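Noonan Gas Generator: Set-up Guide
Section 4. Connecting the gas supply and first start

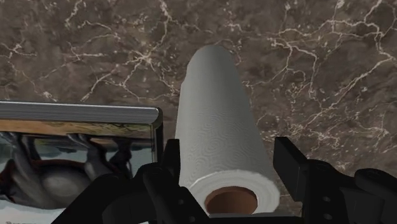

4.1 Before you begin

This section covers the connection of the Noonan generator to a piped natural gas supply. For bottled gas, use the separate Brenen conversion sheet and return to step 9 when the regulator has been changed.

The gas connection must be made by a registered gas engineer. The owner may carry out the checks in 4.3 and the first start in 4.4.

You will need:
Two adjustable spanners
Gritel flexible hose, supplied in the accessory box
Thread sealant suitable for gas
Leak detection fluid
Paper towels or a clean dry cloth
The commissioning card from the inside of the service door

CAUTION: Do not use the transit hose fitted at the factory. It is a blanking piece and is not rated for gas.

4.2 Connecting the supply

1. Close the isolating valve on the building side. Turn the generator control switch to OFF and remove the key.
2. Open the service door and take out the transit hose. Keep the two end caps.
3. Wipe the inlet thread until no grease is left on it. Apply sealant to the male thread only, leaving the first turn bare.
4. Fit the inlet elbow and tighten it by hand, then by spanner until it points straight down. Do not turn it back to line it up. If it goes past, take it off, clean it and start again.
5. Connect the Gritel hose to the elbow. Hold the elbow with one spanner while you tighten the hose nut with the other.
6. Connect the free end to the isolating valve. The hose must hang in a gentle curve and must not touch the exhaust shield.

Note: The hose is 130 cm long. Do not join two hoses. If the valve is too far away, have the fixed pipe extended.

4.3 Checking for leaks

7. Open the isolating valve slowly. Leave the generator switched off.
8. Brush leak detection fluid over each joint and wait 2 minutes. Growing bubbles mean a leak. Close the valve, remake the joint and test again.
9. Wipe off all the fluid. It will mark the paint if left overnight.

WARNING: Never look for a leak with a flame. If you smell gas, close the valve, leave the enclosure doors open and do not operate any switch.

4.4 First start

10. Check the oil level on the dipstick. The engine is sent out with oil, but some may have drained into the filter.
11. Make sure the Flallum changeover switch is set to MAINS, so that the generator runs without load.
12. Insert the key and turn it to MANUAL. Press START once. Air in the pipe may stop the engine from firing. The controller will try 4 times and then lock out.
13. If it locks out, turn the key to OFF, wait for the red lamp to clear and repeat step 12.
14. Let the engine warm up until the display shows 56 °C. It will run unevenly at first.
15. Read the inlet pressure on the display and write it on the commissioning card.
16. Press STOP. The fan carries on after the engine has stopped. Do not turn the key until the fan is still.
17. Turn the key to AUTO, set the Flallum switch to AUTO and close the service door.

Note: If the pressure reading drops sharply when the engine starts, the supply pipe is probably too narrow. Ask the gas engineer to check the pipe size before going on to Section 5.

Section 4 revised 29th February. Text: Mariann Gulyás. Technical check: Tobiloba Akinola.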